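August, late morning start

Second batch of soot ink. Using the Truvik lampblack again, same tin as before, and the hide glue from the Jirnley order. The Temba glue is still in the cupboard but it has gone grainy and I don't trust it.

**Glue**

- Soaked 30 g of glue in cold water until it swelled all the way through. Took longer than last batch, probably the thicker flakes.
- Warmed in the double boiler at 56 C. Last time it got too hot and the smell hung around for two days. Kept the lid on and stirred by hand.
- Strained through cheesecloth. A few lumps, thrown out.

**Mixing**

- Added soot a spoonful at a time on the glass slab. Wet it first with a few drops of alcohol or it floats.
- Kneaded 40 minutes. Dough was stiff at the end and took a shine where the palette knife pressed it.
- Small pinch of camphor. No clove oil this time, to see if the mold comes back.
- Pressed into the pear wood molds. One mold has a split along the grain and leaks at the corner. Needs a clamp or a new one.

Sticks go in the ash box tonight. Change the ash daily for the first week, then every other day. The first batch cracked when it was dried on the open shelf, so no shortcuts.

**Test of first batch**

Ground one of the cracked sticks on the Stostitville slate. Cuts slowly but even. On unsized paper the wash spreads with a soft brown edge. On sized paper it stays black and sits on top a little. After 40 turns on the stone it was dark enough for line work, still thin for large characters. More soot next time, or less water on the stone.

Rinse brushes in plain water only, no soap, and hang them tip down. Don't leave them standing in the jar.
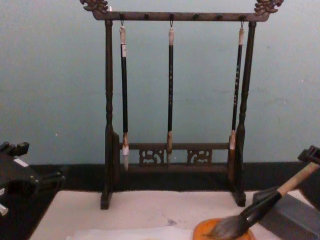

**To do**

- Order ash, fine grade
- Fix or replace split mold
- Label both batches on the box lid, first one is only marked in pencil
- Try the first batch again in cold water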